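Setting up your first client matter in Perdale

I run a small estate practice and wrote this section after moving my own files over, so it's all from my desk to yours. Have your engagement letter handy before you start!

1. Sign in and click New Matter. Pick Probate or Trust — you can't switch later without starting over (I learned that one on a Thursday at closing time).

2. Type the client's legal name exactly as it appears on the will.

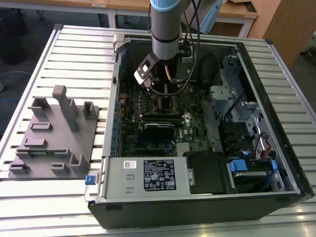 3. Run the conflict check. Mine turned up 3 old matches, and I read every one before clicking Clear.

Note: Perdale searches only the names you've entered, so add the heirs and trustees first.

4. Choose a fee template. I like form 217 for flat-fee work.

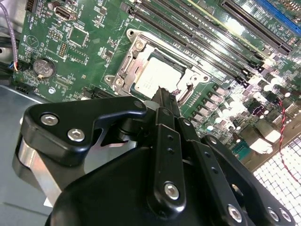
Gouveia, May

Caution: don't post a retainer to the operating account. Open the Trust Ledger tab, enter the deposit there, and save it before you send any bill.

5. Link your Clikasano calendar, then set two reminders for each court deadline.
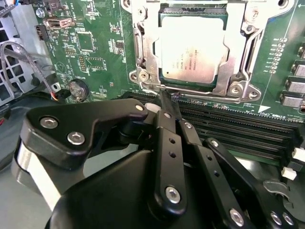
6. Upload the signed letter as a PDF. The limit is 100 pages, and I split the really long ones into parts.

7. Click Activate. The matter moves to your Open list.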